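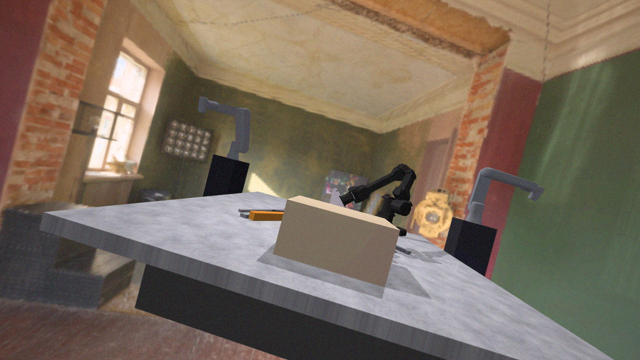

Fair Catch Decisions and Starting Field Position in Kerkwood Football
Project report, Sports Analysis
Hye-jin Moon, Nikola Radonjić, Young-sook Baek
Supervisor: Ok-hee Baek
Aug 22, 2026

1. Purpose

The project looked at how the Kerkwood returner handled punts last season and whether a different rule for calling a fair catch would have given the offense a better starting spot. Kickoffs were left out. So were punts that went out of bounds on the fly, where the returner has no choice to make.

2. Data

Game film was supplied by the Kerkwood coaching staff. It covered 60 punts by opposing teams. Of these, 13 were dropped from the set because the film did not show both the kick and the catch point, and hang time could not be measured. For each remaining punt we recorded the line of scrimmage, hang time, catch point, distance to the nearest coverage player at the moment of the catch, the returner's decision, and the final spot of the ball. Penalties were noted in a separate column and not applied to the final spot.

Hang time was taken from the punter's foot to first contact with the returner or the ground. Moon and Radonjić timed every punt separately. Where the two times did not agree, Baek timed it again and the middle value was used.

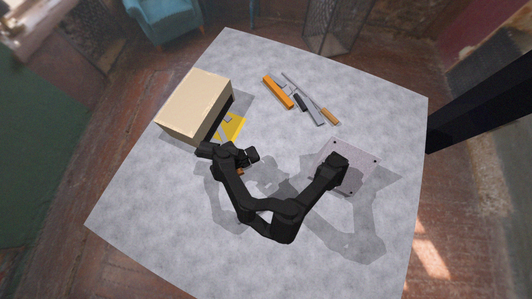
Figure 1. Robot arm over a square-cornered table, computer rendering.

3. Method

Each punt was placed in one of three groups: returned, fair catch, or let go. We compared the groups by net change in field position, measured from the catch point or, for balls let go, from the point where the ball first touched the ground. A negative value means the offense started farther back than that point.

A simple rule was then tested. The returner calls a fair catch if a coverage player is within 5 yards at the catch, and returns the ball otherwise. Inside his own ten, he lets it go. The rule was compared with what the returner did on each play. Yards were not assigned to returns that never took place, so the comparison only shows where the rule and the player differed.

4. Results

The returner and the rule agreed on most plays. The largest group of differences was short punts that the returner let bounce near midfield. Most of these rolled toward the Kerkwood goal line, and a fair catch would have saved the distance of the roll.

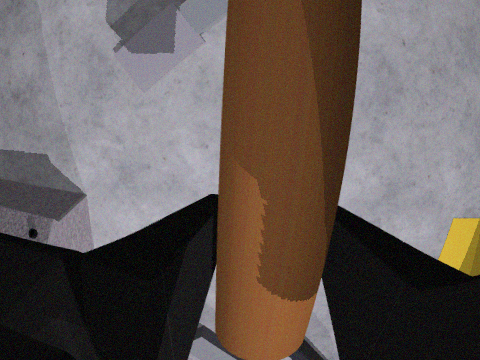 Returns made against close coverage gained little. Two of them ended in fumbles, both recovered by Kerkwood. High punts with long hang times were nearly always fair caught, which matches the rule. Wind was not recorded and may explain part of the difference between home and away games.

5. Limits

One returner and one season are too few to set a general rule. Distance to coverage was read from yard lines on film and is less reliable near the sideline. The rule also uses the position of the coverage at the catch, while a returner has to decide earlier, with the ball still in the air.

6. Further work

Mal-soon Heo has offered film from the Otside program. We plan to code it with the same sheet in June and add wind direction and the side of the field. The definition of "let go" should be split into balls that were playable and balls that were not.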